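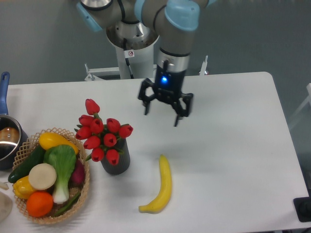
Gripper week, day one. Swapped the old Mellor parallel jaw for the Vestora two-finger. Same arm, same table, same fake veg. Thread.

1/ Mounting: a metal ring at the wrist. The Mellor needed an adapter plate and a fair bit of swearing. Point to Vestora.

2/ Fingers are jointed so they splay right out when open. Great over a banana. Less great near the tulips, knocked the vase twice this arvo before I raised the approach height. Sorry tulips.

3/ Banana, 40 tries each. Vestora dropped 11. Mellor dropped 13. So... basically the same?? Expected a bigger gap tbh

4/ Where it did pull ahead — the capsicum. Mellor jaws just skate off the shiny bit. Vestora kind of cups it. Bok choy still a nightmare for both, leaves fold and the grip closes on nothing

5/ Controller gripe. Tasden box defaults to 99 percent closing force after every reboot. Why. Wrote a startup script, shoved it in the repo, please use it before you mash somehting

6/ Blue light on the body is handy, can see from across the room that it's got power. Colour never changes on a fault though, so still squinting at the log.

7/ Haven't touched the saucepan yet. Handle is the bit I'm actualy worried about, want softer pads on first. Grultarow do some, been on backorder since February.

8/ Keeping the Vestora on for now. Cucumber tomorrow, then whatever's left in the basket. If anyone has finger pad recs that ship to Aus — replies open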